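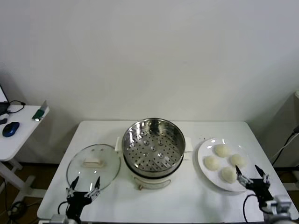 Electric food steamer

An electric food steamer is a small kitchen appliance that cooks food in the vapour of boiling water, and it has found a fond place in many homes where dumplings and filled buns are eaten often. A common form is the steamer pot, in which a stainless steel basket with a perforated floor sits in a plastic cooker base and is covered by a glass lid.

Construction

The base holds the heating element and usually the controls, while side handles make it easier to move about the kitchen. Water goes in below the basket, and the steam rises through rows of small holes – a simple arrangement, and one that bamboo steamers have relied upon for a very long time. Lids are often glass, with a knob that stays cool enough to hold and small vents to let out the extra steam.

Steaming buns

Buns swell as they cook, so it is kinder to them to leave a little room on every side, even if that means doing a second batch.

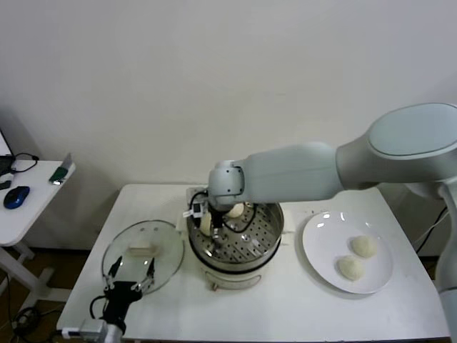 Many cooks like to put a square of baking paper or a cabbage leaf under each one, which stops the dough from sticking to the metal. Ready-cooked buns from the fridge generally want 8 or 9 minutes, and frozen ones rather longer. The food writer Catherine MacBrayne, a great believer in patience, advised letting the pot stand for a moment with the heat off before lifting the lid – a sudden chill can leave the skins wrinkled, though they taste every bit as good.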